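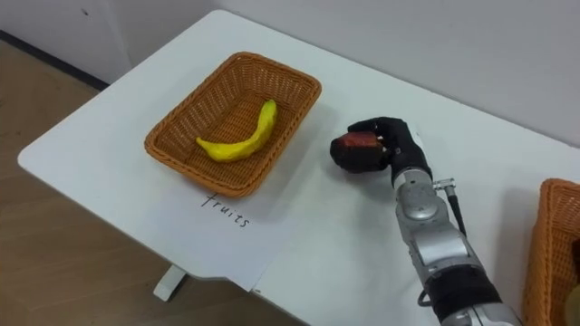
*Plate 1. Category: fruits. Banana in the basket, red fruit to the right of it.*

The Kornura Schedule has 400 headings and fruit is not one of them.

I established this on the first morning at the Stasik house. The Schedule covers furniture, floor coverings, glassware, instruments, tools by trade and a long section on saddlery that no household in the district has needed in my time. Perishables are dealt with in a single clause: they are to be removed before assessment begins. Decorative fruit is covered under ornaments, if mounted. There was nothing on fruit that a household had gone to the trouble of sorting.

The table was white, rectangular, with rounded corners, and stood on a light wooden floor against a white wall. I entered it under Furniture, Occasional. The wicker basket I entered under Containers, Woven, and recorded the colour as orange-brown after trying "tan" and "rust" and striking out both. Condition good. Weave tight. Rim slightly flared.

That left the paper. It was a white sheet with one word written on it in thin black marker, at an angle. The word was "fruits". Under the Schedule, a label travels with the object it labels and has no value of its own. The difficulty was deciding what it labelled. If it referred to the basket, the basket was misdescribed, being a basket. If it referred to the contents, it went with the contents, and the contents had no heading.

I wrote to the Montes office for a ruling. The office is at the far end of the Pistier line and replies to written queries at 3 in the afternoon. I continued with the other rooms in the meantime. The linen press took until lunch. In the laundry there were 10 jars of screws, each with a paper label in the same hand, each label at the same slant. One said "short". One said "shorter". One said "from the gate". I unscrewed that lid and found hinges as well, and put them back.

By then I had formed a view of the writer, and the Schedule discourages this. Assessors who form a view begin to round up. I had rounded up once before, on a piano in Pistier, and the correction ran to four pages.

The reply from Montes came on time. It read: *Fruit to be removed. Basket and label to be listed separately. Confirm.*

I went back to the table with a carton. The procedure for removal is simple: lift each item clear, place it in the carton, mark the line as void. I had the pen in my hand. What I noticed was that the Schedule had a form for voiding a line and no form for a line that had never been entered. There was nothing to void. To remove the fruit I would first have to list it, and to list it I would need a heading.

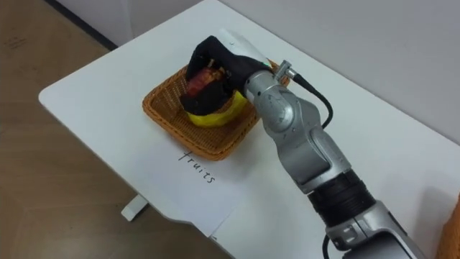
*Plate 2. Basket on the table, label in front. Two pieces, one red and one yellow.*

New headings are permitted. The provision is at the back, after the conversion tables, and I had never seen it used. The assessor proposes a word, states where the word was found, and signs. Montes then has 700 days to object.

In the first box I wrote *Fruits*. I used the plural as found. In the box for source I wrote *Stasik house, on paper, on the table*. There was a third box for the extent of the category, with room for several lines, and I wrote *One red, one yellow, basket, label - not to be separated*. I signed it and took a copy for the file.

The carton went back to the van flat. I finished the hallway, read the meter and closed the curtains in the two front rooms. On the last page of the report there is a space for recommendations, usually left blank. I recommended that the screws from the gate be kept with the hinges.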